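Newsroom > Product Support > Grippers and End Effectors

Tulta publishes setup and service schedule for two-finger grippers used on foil pouches 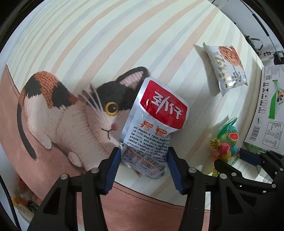
STERNITACH, January - Tulta has released a setup and service schedule for its two-finger parallel grippers, covering pad replacement, linkage adjustment, jaw alignment and closing force. The schedule applies to hand-held units and to units mounted on an arm, which share the same fingers, pads and screws. It replaces the two separate sheets issued with earlier deliveries. Most of the service calls behind the revision concerned thin packaging, and the new procedure is therefore written around pouches instead of rigid test blocks. A crinkled foil packet held upright, with the blue ridged pads pressing on its lower part and the printed panel left clear above the fingers, is the reference hold for the final check. The round screw caps on the upper edges of the linkages should be in place before that check is started.

The schedule was prepared by the Tulta service group under Vlasta Halás and tested at the Koubek packing site, where the grippers handle small retail goods in mixed order.

Pad inspection and replacement

Pads are inspected every 9 operating days. The inspection is done with the gripper open and the drive disabled. The ridges are wiped with a dry lint-free cloth and examined under a side light. A pad is replaced when the ridges are flattened at the center, when one corner has lifted from the finger, or when the surface stays glossy after cleaning.

Pads are replaced as a pair. A new pad facing a worn one shifts the contact line toward the worn side, and a light pouch will turn in the grip when it is lifted. Solvent cleaners are not approved for the pads. Adhesive residue on the finger is removed with a plastic scraper before the new pad is seated, and the pad is held under hand pressure for 5 minutes.

The replacement pad pair is supplied under part number 3355. The number is the same for hand-held and mounted units.

Linkage and screws

The linkage is checked at the same interval as the pads. With the power off, each finger is moved by hand at the tip. Play that can be felt at the tip but not at the pivot normally points to the pad or its seat. Play at the pivot means the screw must be removed, cleaned, treated with Rustance thread compound and refitted.

"The common fault in returned units was an over-tightened pivot," said Vilém Šindelář, who runs the repair bench. "The finger drags on closing, the operator raises the force to get past the drag, and the pouch creases. The repair is to back the screw off, clean it and set it again. We do not replace the linkage for that."

Screws on the left and right linkages are to be set in the same session and by the same person. The open cut-outs in the plates should be cleared of film scraps and crumbs with a soft brush. Compressed air is not recommended, as it carries debris into the pivots.

Jaw alignment

Alignment is checked with the fingers closed on a strip of plain paper. The strip is pulled upward by hand. Even resistance across the width is a pass. If the strip rotates, one finger is leading, and the stop screw on that side is adjusted by a quarter turn before the test is repeated.

On mounted units the check is done first with the wrist vertical and then with the wrist horizontal. A gripper that passes in one position and fails in the other should be examined at the wrist adapter before any change is made to the fingers. On hand-held units the wrist check is omitted.

Closing force

Closing force is set last. The operator starts at the lowest setting, lifts a filled pouch clear of the table, holds it, and lowers it again. The setting is raised one step at a time until the pouch stays upright through the full movement. One further step is then added as a margin. The pouch used for setting should be taken from normal stock, since an empty or reused pouch gives a low result.

Foil pouches, paper-faced pouches and clear bags of loose sweets are recorded as separate settings. Bags of loose pieces change shape in the grip and should be picked near the closure where the reach allows it.

Results from Koubek

The Koubek site ran the schedule on its full set of grippers over one quarter. The maintenance log for the period contains 124 entries, of which the largest group is pad replacement. Force settings at the end of the quarter were lower than at the start on all units handling foil.

"The old sheets told us to fix the force first," said Yayra Essien, maintenance lead at Koubek. "We were setting force against worn pads and then chasing it every week - the order of the steps was the problem. With pads and pivots done first, the setting holds until the next inspection."

Availability

The schedule is supplied as a printed card and as a file for maintenance systems. Existing customers can request it through their service contact. It applies to all two-finger units with ridged pads. Units with the earlier smooth pads can be converted on site using the standard pad pair and a set of longer screws.

Press contact: Malou Kirkegaard, Tulta, Sternitach

Comments

benchside_r
Does the 5 minute hold apply below normal room temperature? Our packing hall is cold in winter and the pads lift at the lower corner within days.

Branislav Holub (Tulta service)
Warm the finger and the pad to room temperature before seating, then hold as written. If the same corner lifts again, check the finger face for a burr.

T. in packaging
The quarter turn on the stop screw is too coarse on our older units. We use half that and repeat the paper test.

benchside_r
Found a burr on two of them. Thanks.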